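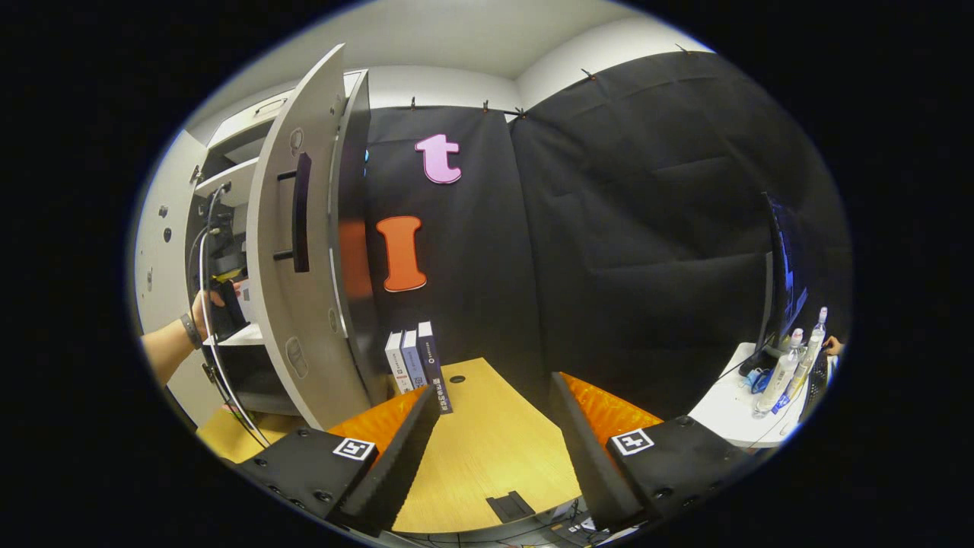 The hand-held gripper, jaws open over the desk, with one marker on each side.

I have spent most of this fall arguing for the cheapest change you can make to a gripper, and I am going to argue for it again: swap the finger pads before you swap anything else. People write to me wanting to know which arm to buy, or whether the Brullow controller is worth the money. Fine questions! But ask them second.

Our comparison at Dorkent was small. We had 2 sets of pads, one smooth and one with a serrated edge, and 56 pickups with each. Same person squeezing the handle, same objects, same desk. The smooth pads dropped 21 of theirs. The serrated ones dropped four. I had expected a difference, but I had expected to need a chart to see it, and I was grinning by lunchtime.

What got me excited is where the drops happened. Books were the worst. A thin paperback standing on its spine wants to pivot the moment you lift it off center, and a smooth finger lets it. A fine row of teeth holds on to the cover just enough that the thing comes up straight. Bottles hardly cared which pads we used, and I would not spend a dime on teeth if bottles were all I ever lifted.

Wondimu Gebretsadik thinks I am overselling this, and he has a point. Teeth mark soft covers, and they can chew through a plastic bag. He would rather see money go into the markers and the camera, so that the width of the grip is known well at every moment. I like good tracking as much as he does – a jaw you can't measure is a jaw you can't teach from. But tracking told us very precisely that the book was falling, and the book still fell.

The Groltomer arm arrives in December, and I can't wait to bolt the same fingers onto it and run the whole list again. Maybe a motor that squeezes evenly will make the smooth pads look better than my tired hand did. I'd be glad to be wrong about that. Until then, if your gripper is dropping things, take out the screws and try another pair of pads.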